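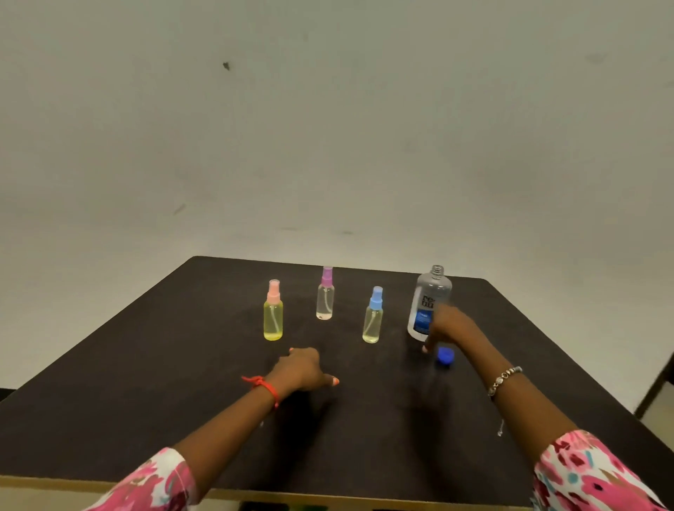

## The machine does the long runs. Marlies Steiner does the rest.

Mistix makes the pump on top of small spray bottles, the part you push with one finger and never think about. Marlies Steiner has thought about it for a living for five years. She runs the sample bench in Dunbar, where pumps get fitted to little bottles of whatever liquid a customer wants sprayed, so that someone can find out how badly it sprays.

In April the company installed a Zorow filling cell in the next room. It picks up a bottle, fills it, fits a pump and sets it down, at up to 438 bottles an hour. Steiner quotes that number the way people quote the top speed of a car they are not allowed to drive.

"I've never seen it do 438," she says. "I've seen it do one bottle very slowly while Rory stood there with his arms folded. But I believe the brochure. Why would a brochure lie to me?"

Rory Dow looks after the cell. He used to fill bottles alongside her, and he went on the training course because he was the only one who put his hand up. He now has a tablet and a better chair.

"He got the chair," Steiner says. "I want that written down."

When the cell was announced, the four people on the bench were told that no jobs would go. They took this about as well as anyone takes it. Catherine Pringle moved to dispatch before the crate was even open ("She said she'd like to be replaced by something she could see out the window"). The others stayed, and the jobs did too, although Steiner doesn't think they are the same jobs.

"Before, you'd get a big order and your head went quiet. Pour, pump, tighten, next. I liked that. I listened to entire books. The machine took all of those. What I get now is the stuff that's too small or too weird, so I have to pay attention all day. I'm better at the work, and by four o'clock I'm good for nothing."

The cutoff is 50 bottles. Anything over goes to the cell, and anything under comes to her, along with everything the cell has refused. It refuses quite a lot. Dow showed me the reject log, which has a column for causes, and the cause is mostly "other." 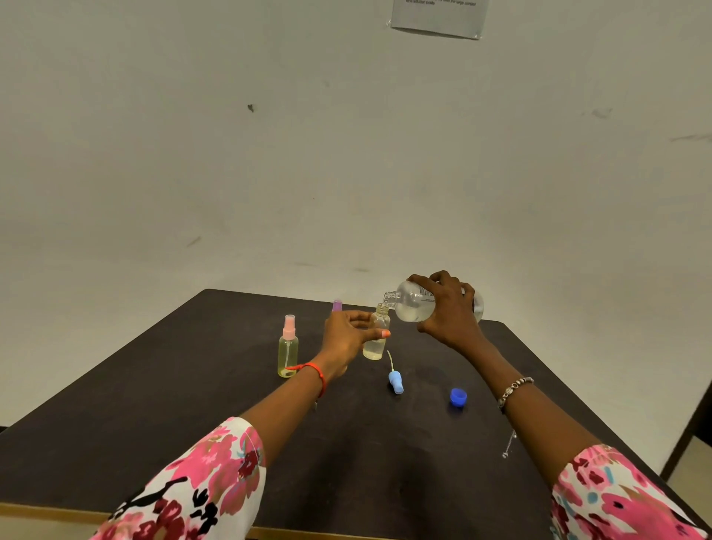 Small batches are where the argument for the machine gets thin, and Steiner enjoys making it thinner. Setting up the cell for a new bottle takes Dow most of a morning. By hand there is no setup beyond clearing a bit of table. One hand holds the small bottle upright, the other tips the big one over on its side until the necks meet, and the pump waits on the tabletop with its dip tube sticking up in the air. The tube is what the cell hates. It bends, it has opinions about which way it bends, and the gripper expects every one to hang straight.

"I don't even know how I get it in," she says. "Keir asked me to explain it and I had to go and watch my own hands."

Keir Nisbet is the engineer who wrote the procedure. It used to live in Steiner's head. Now it lives on the wall in a plastic sleeve, because you can't automate a thing until someone has said what the thing is. She found the process mildly insulting and then, to her irritation, useful.

"He wrote down that you have to put the cap back on the big bottle. I said, Keir, who doesn't put the cap back on? And he just looked at me. So, fine. It's on the sheet."

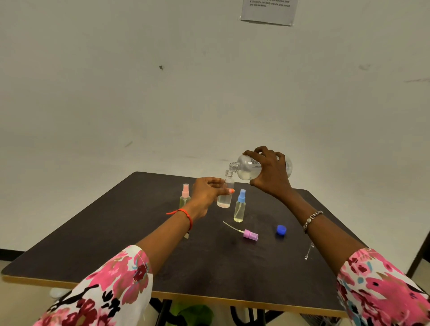
*Filling by hand at the bench. Step 8, on the wall, concerns the cap.*

Nisbet's next idea is to teach the cell the small batches as well. Steiner has agreed to help, on conditions. She wants the training course. She wants it in working hours. She also wants a say in which jobs cross over, and has already drawn up a list of customers she'd be happy to lose to a robot, in order.

"There's one that sends us liquid that smells like a swimming pool in a shoe. The machine can have that one tomorrow."

I asked whether she worries about training her own replacement. She took a while over it.

"I did at first. I was pretty sour, ask anyone. Now I worry more that they'll get it half working and I'll spend my days fetching things for it. Rory's halfway there already. He says he supervises it. I see him carrying trays."

Dow, told of this, said the trays were temporary. He has been saying so since April.

Steiner's course is booked. She has asked about the chair and is waiting to hear back.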